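3.2 Cell setup and upkeep

The Grinora cell pairs a humanoid robot with a white table that holds an open bag at its front edge. A dark square marker is taped down beside the bag. After the robot was moved in March, bottles began to land short, and we traced the fault to the marker, which had shifted on the table. We put it back in line with the green tape and ran the Raudsepp calibration routine again, using 60 poses. The finger joints are checked every 500 cycles.

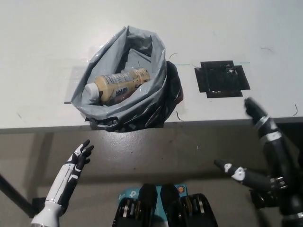
Figure 4. Grinora cell with a bottle in the gray bag and both robot hands in view.

Tape edges are pressed flat before each session, and the bag rim is folded back by hand. A full check takes 29 minutes.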